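IRBRIDGE, July. Vorura is opening up the results of its Household Chores Trial, a long look at whether robot arms can take over the small jobs that pile up in homes, stockrooms and repair shops. The short answer is "some of them, slowly," and the team could not be happier to have got that far!

The trial covered 41 chores, from pairing socks to putting lids on jars. Each was tried by a tabletop arm running Odoi, Vorura's control software, and each was repeated until the team had a fair idea of how it went on a bad day as well as a good one. In all, the arms made more than 2000 attempts.

Fifteen of the chores are now rated "dependable," meaning a person can set one going and turn to something else in the same room. Sorting cutlery made the list, and so did stacking cups. Laundry did not. Folding a T-shirt still takes far longer than it would take a sleepy teenager, and fitted sheets were dropped from the trial in the first month.

Tidying a desk sits in the middle, and it has become a favorite at the Irbridge workshop. Pens and markers are light, they roll, and a small slip in the grip leaves them pointing the wrong way. Clear plastic is a headache too, as the arm's cameras can lose track of where a cap ends and the table begins.
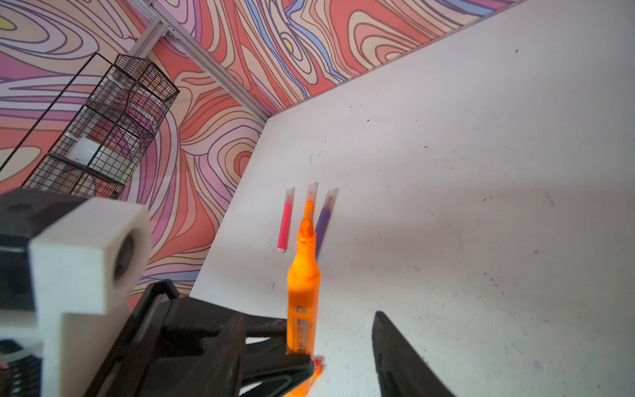 Shop-floor work is coming along faster. Rovach, a parts supplier that joined the trial on its packing benches, has kept 3 arms on after the trial ended, all of them on small-parts sorting. Staff there still handle anything soft, tangled or oddly shaped.

The full chore list, with the failures left in, is free to read at the Irbridge workshop's front desk or by request from the Vorura press office. The workshop is open to visitors every Monday afternoon, and no booking is needed.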